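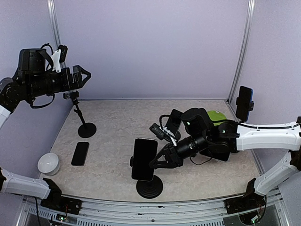 Tracey Furnival
Jul 19, 2025

I have questions about phone stands. Mainly: who is using them? I keep seeing desks with a stand on them and the phone lying flat on the desk a few inches away, screen up, doing what a phone does without any help.

Same table as the phone, black pole, round weighted base, little clamp head at the top with nothing in it. And a second stand. Two stands!

I say this as someone who bought a Gultero in March. Tall pole, clamp, the works. The listing promised to "free up your desk." It is an object I put on my desk. I would like somebody at Gultero to walk me through the math.

What I used it for in the first week: video calls (2), a bread recipe, watching a show while folding towels. What I have used it for since: hanging my glasses on.

The clamp is the trouble. You need two hands to get a phone into it and two hands to get it out, and a phone is a thing you pick up every few minutes whether you admit it or not. Flat on the table takes one hand and no thought. Flat on the table is going to win every time.

The weighted base, I'll give them. A tall thin pole needs something heavy under it or it goes over the minute you tap the screen. But a heavy base is also a round patch of desk you can't use for anything else, and the people selling these never put that in the size chart.

Somebody at work swears by the Pellard, which folds. I asked to see it folded. It has never been folded. It was standing behind her monitor with a charging cable looped over it.

Next complaint, small round speakers. The squat white kind, like a puck. I don't doubt they make sound. I doubt they need to live on the table full time. Mine (a Dawber, 90 bucks, I know) sits there quiet all day, and at night I play music off my phone because the phone is already in my hand.

Before anyone sends me a cable tray: I own a cable tray. The cables hang in a loop under it.

The Keltbridge desk people put out a "clear surface" checklist and 6 of the items on it are things to buy. A stand is one of them. I read the whole page looking for "put it in a drawer" and didn't find it.

My plan is the stand goes in the closet for a month. If I go and get it out for something real, I'll say so on this thread and you can all be smug. Glasses don't count.

Replies are open. If you use a phone stand every day, tell me what for. "Calls" is a fair answer. "It looks neat" I am going to need to see a picture of, with the phone in it.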